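Huduvley Project - Progress Report, Second Period
Submitted to: Nondivetti Fund, Applied Automation Program
Prepared by: Silvia Urban, principal investigator
Date: 10/06/2026

1. Work at hand

The period covered by this report was spent on Work Package 2, grasping of thin-walled and ribbed objects from demonstrations recorded with hand-held grippers. The object in all trials reported here is a paper cup with a rippled outer sleeve. Data recording is complete for the cup tasks. Policy training is complete for the first two model variants and under way for the third.

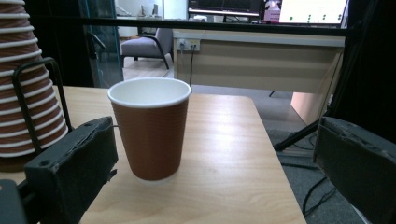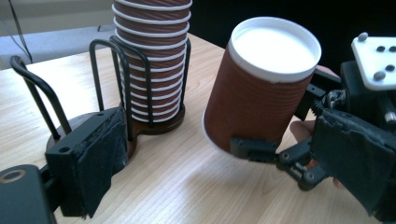
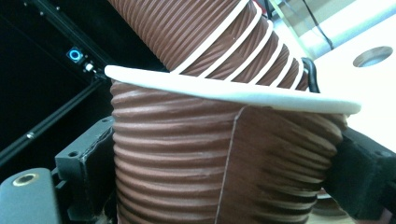 Figure 1. Views from the hand-held gripper tools. First: single cup between the fingers. Second: cup held to the right of the wire dispenser. Third: brown ribbed material between the fingers.

2. Objective for the period

The proposal set one question for WP2: can a policy trained only on wrist-level video and finger opening width regulate its closing distance on an object that deforms before it slips? Paper cups were selected as the test object. The wall gives under light side pressure, the taper causes the cup to move as the fingers close, and cups in a nested stack hold each other with a force that varies from cup to cup.

3. Data

The cup data set now contains 2,526 demonstrations. Each demonstration is a single attempt, recorded from approach to release, and is stored with the video stream, the tool pose and the finger opening width. Attempts in which the cup was dropped or visibly creased were kept and labeled as failures. The first report proposed discarding them. We changed this after early training runs in January, when a model trained on successes alone closed the fingers well past the point of contact and had no examples of where to stop.

Three task types are covered:

Task A - approach and grasp of a single upright cup on a table.
Task B - removal of one cup from a nested stack.
Task C - placement of a held cup upright on a table.

Task B took the longest to record. Operators needed practice before their motions were consistent enough to be useful, and the first 80 recordings of this task were set aside and are not included in the total above.

4. Method

The policy predicts a short sequence of tool poses and opening widths from the two most recent images. The change made in this period is to the width output. In the baseline, width is predicted as an absolute value. In the revised version it is predicted as an offset from the width at first contact, with contact estimated from the image by a small separate network. We refer to the revised version as contact-relative width.

The contact network was trained on hand-labeled images. Labeling was done by two people working independently, and images on which they disagreed were reviewed together. Most disagreements concerned a cup touching one finger only. These are now treated as a separate class, and the offset is not applied until both fingers are in contact.

No force sensing is used at any stage. This was a condition of the proposal and remains in place.

5. Results

Each variant was evaluated with 30 trials per task on the fixed arm, using cups that had not been handled before. A trial was counted as a success if the cup was moved as required and showed no crease afterward.

On Task B, the baseline succeeded in 19 of 30 trials. Contact-relative width did better on the same task, and the gain came almost entirely from fewer creased cups. The number of trials in which two cups left the stack together did not change. We read this as evidence that the revised output addresses over-closing and has no effect on separation of nested cups - the two failures should be treated as separate problems.

On Task A the variants could not be told apart with the number of trials run. Task C has been evaluated for the baseline only.

Full tables, with trial-by-trial outcomes, are in the annex supplied to the program office.

6. Problems and deviations

Pad wear. The contact surface of the finger pads frays with use. A worn pad changes the width at which the cup is first held, which affects the absolute-width baseline more than the revised version. Part of the difference reported in Section 5 may come from this. The comparison will be repeated with new pads on both fingers before any result is published.

Lighting. Reflections from the tabletop caused false contact estimates in a small part of the validation set. Brightness variation has been added to training. The effect has not been measured yet.

Partner input. The cup deformation model due from Cetier arrived late in the period and has not been integrated. Echeverría has delivered the calibration procedure for the tool pose, and it is in use.

7. Budget

Spending is within the approved amounts for personnel and equipment. We request approval to move the unspent part of the travel line to consumables, to cover replacement pads and cups. A separate form has been submitted.

8. Next period

- Repeat the Task B comparison with new pads.
- Complete Task C evaluation for contact-relative width.
- Train and test the third variant, which adds a wrist rotation during separation from the stack.
- Integrate the Cetier deformation model, or report why it is not usable.
- Release the labeling guide for contact images to project partners.

Milestone M4 is expected on schedule. Milestone M5 depends on the pad comparison, and a revised date will be sent to the program office once that test is finished.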